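# 3章 シミュレーション用キッチンセルの立ち上げ（コンロまわり編）

前の章でアームの読み込みまで終わった人向けの続きです。ここからはコンロのつまみ操作を試せる状態まで持っていきます。うちのセルは「Griltholm」という名前で呼んでいるので、設定ファイルでもその名前がそのまま出てきます。

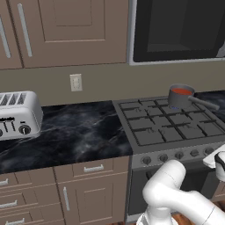
作業時間は慣れれば昼休みに収まるくらいですが、私は初回、夕方までかかりました（半分は手順2の見落としのせいです……）。コーヒーを用意して、のんびりいきましょう！

## 3.1 始める前に

- アームの初期姿勢ファイルは2月以降の版を使ってください。古い版だと手首の向きが逆です。
- ディスクの空きも見ておいてください。ログが意外とふくらみます。
- 共有マシンを使う人は、Raed Karakiさんに一声かけてから。彼の学習ジョブとぶつかると両方とも重くなります。

## 3.2 手順

1. セルを起動して、物理演算を一時停止のままにします。再生ボタンはまだ押さないでくださいね。
2. `griltholm.yaml` を開き、`base_height` がカウンターの高さ設定と同じ基準になっているか確認します。片方が床基準、もう片方が台座基準だと、アームが天板にめり込んで起動した瞬間に吹っ飛びます。私がやらかしたのはこれです。
3. グリッパーをコンロ手前、いちばん右のつまみのそばまで手動で寄せます。スライダーは最後のほうだけゆっくり。接触させる必要はなくて、横に浮いているくらいでちょうどいいです。
4. その姿勢を `knob_right_ready` という名前で保存します。名前を変えると後ろのスクリプトが全部こけます（変えたくなる気持ちはわかります）。
5. つまみの関節を選び、減衰を初期値に戻してから再生します。ここでアームがぷるぷる震えるようなら、いったん止めて3.3へ。
6. テスト用スクリプトを300ステップだけ回します。警告が出なければ、本番の長さに延ばしてOKです。

> **メモ：** つまみは左から順に番号が振ってあり、0始まりです。なので右端は4番。5番を指定するとエラーも出さずに何も動かないので、「あれ、固まった？」と思ったらまず番号を疑ってください。

> **注意：** 再生中にアームの台座を動かさないでください。鍋の中身は見た目だけのメッシュですが、鍋本体には当たり判定があります。肘が引っかかると鍋ごと飛んでいって、シーンの読み直しになります。

## 3.3 アームが震えるとき

たいていは関節のゲインが高すぎます。まず全関節を今の値の80％に落として、手順5をもう一度やってみてください。それで止まれば、あとは手首側から少しずつ戻していきます。肩から戻すと、どこが原因だったのかさっぱりわからなくなります。

それでも直らない場合は、接触計算の反復回数を見ます。Marcela Polákさんが調整してくれた設定が `presets/lozano` に入っていて、私は困ったらだいたいこれを読み込んでいます。少し遅くなるけれど、夜に回しっぱなしにするなら気になりません。

## 3.4 ふだんの手入れ

- ログは3,317件を超えたところで一覧の表示が急に遅くなりました。中途半端な数字ですが、うちの環境ではそうだったので、早めに別フォルダへ逃がしています。
- キャッシュは3回起動するごとに消しています。古い当たり判定が残っていると、扉の取っ手の位置を直したのに前の場所でぶつかる、という変なことが起きます。
- 姿勢ファイルを上書きする前に、かならずコピーを取ってください。Kamil Malýさんの名前がついたフォルダは触らないこと。あれは比較用の基準データです。

次の章では、保存した `knob_right_ready` から実際につまみを回す動作に入ります。先にグリッパーの開き幅だけ測っておくと、3.2の姿勢を取り直さずに済みます。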